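Why Do We Sort Things?

I have a jar on my desk with 168 buttons in it. I know it's 168 because I tipped them all out last September when I was supposed to be cleaning, and once I'd started I couldn't stop.
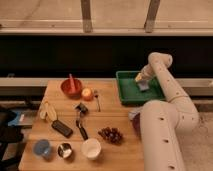
First I put them in piles by color. Then I got bored of that and did it by the number of holes. Then by size, and that was hard, because where does "small" end and "medium" start? I was on the floor until almost 9 at night and I had a great time.

So let's talk about sorting! You do it more than you think. When you put your socks in one drawer and your shirts in another, you're sorting. When you eat all the green candies first (or save them for last, like me), you're sorting. Your brain loves to look at a big mess and ask, "Which of these go together?"

One rule at a time

To sort anything, you need a rule. A rule can be super simple, like "red things go over here." The funny part is that the same pile can be sorted lots of different ways, depending on which rule you pick. Think about a lemon, a tennis ball and a banana. If your rule is "yellow," they might all go together. If your rule is "round," the banana has to leave. And if your rule is "stuff I can eat," please put down the tennis ball.

Scientists use sorting rules for living things. Does it have a backbone? Does it have feathers? If you say yes to feathers, you've got a bird, even if it's a penguin and can't fly one bit. Bats fly really well, but they have fur and feed their babies milk, so they go in with the mammals — the same big group as dogs, whales and you.

How do you find one book in a library?

My friend Sutrisno Tjoa works at the Sallow Street Library, and every morning he has a cart of returned books to put back. Storybooks go by the author's last name. Fact books go by subject, and each subject gets a number. All the books about space sit near each other, so if you come in for one about Mars you'll probably trip over a good one about comets too.

I asked him what happens if a book gets put on the wrong shelf. He made a terrible face. A lost book in a big library could stay lost for years!

Sorting things into order

There's another kind of sorting, where you put things in a line. Shortest to tallest. Oldest to newest. A to Z. It makes looking things up really fast. Say I'm thinking of a number from 1 to 1000 and you have to guess it. If I tell you "higher" or "lower" each time, and you always guess in the middle of what's left, you'll get it in ten guesses or fewer. Try it on a grown-up. They never believe it.

Your turn

Grab 16 things from around your house (ask first if they aren't yours). Spread them out on the floor and sort them with any rule you like, but keep the rule secret. Now get someone to look at your piles and guess what it is. Then mix everything up and let them have a go.

My neighbor Ebenezer once sorted his by "things that make a noise when you drop them." It took me forever to get that one, and I had to drop a lot of spoons.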